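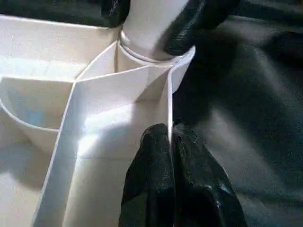
Obsa Degefa told me in our first interview that the job used to be in the hands and now it was mostly in the waiting, and I've been arguing with that sentence ever since. I agreed with it for the first month or so. Then I went back through my notes and found that the waiting was full of stuff – listening for a change in the motor sound, deciding whether a slow grasp was a bad grasp, keeping one eye on the next tray – and I had to start the analysis over.

4.2 What moved, and where it moved to

When Tillora brought the arms onto the kitting benches in December, the plan on paper was simple. The arms would do the picking and placing, and the people would do "exceptions." I asked pretty much everybody what an exception was and got a different answer each time. For Mererid Landeg it was anything that made the arm stop. For Intan Harahap it was anything that should have made the arm stop and didn't, and she was a little annoyed with me for writing down the first version before I'd heard hers!

The control software, Vimix, only knows Mererid's kind. It writes a log entry when a stop is triggered, and over the study period it wrote 1017 of them. I love a log as much as anyone, but it has no entry for a person leaning in, looking, and leaning back out again. In my bench notes that happens all the time, and when I asked people about it they mostly said they hadn't noticed doing it. 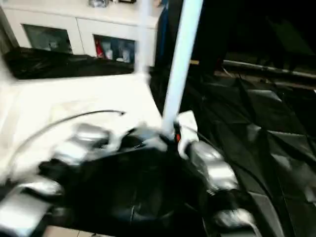
Figure 3. Gripper holding a long white pole at the bench.

So the checking work was real, and it was also missing from the record the supervisors used. This mattered at review time. Yusri Wuisan had 24 years of bench work behind him, and his old numbers were kits finished per shift, with his name on them. Under the new setup the kits belong to the arm and the stops belong to him. He told me (laughing, but only sort of) that he now gets measured by how often something goes wrong near him.

I don't want to make this sound like a plain loss. Signe Lie was very happy to be done with the repeated reaching, and said her shoulder had stopped waking her up at night. She also liked teaching the arm new placements, and she was good at it, so people from the other line started coming over to ask her things. What she didn't get was a new job title or any time set aside for it. The teaching got squeezed in between trays, same as the checking.

The pay grades, which Tillora took over from an older system called Astine, made this harder to fix. Astine describes a bench job by the motions in it – pick, place, fasten, inspect – and "inspect" there means looking at a finished kit. There's no line for watching a kit get made by something else. Two supervisors told me they'd tried to write one in and gotten stuck on how long it takes, which I have some sympathy for, having tried to time it myself and given up.

I come back to the question of credit in 4.3, where I compare these benches with the packing area, which kept its manual stations through the whole study.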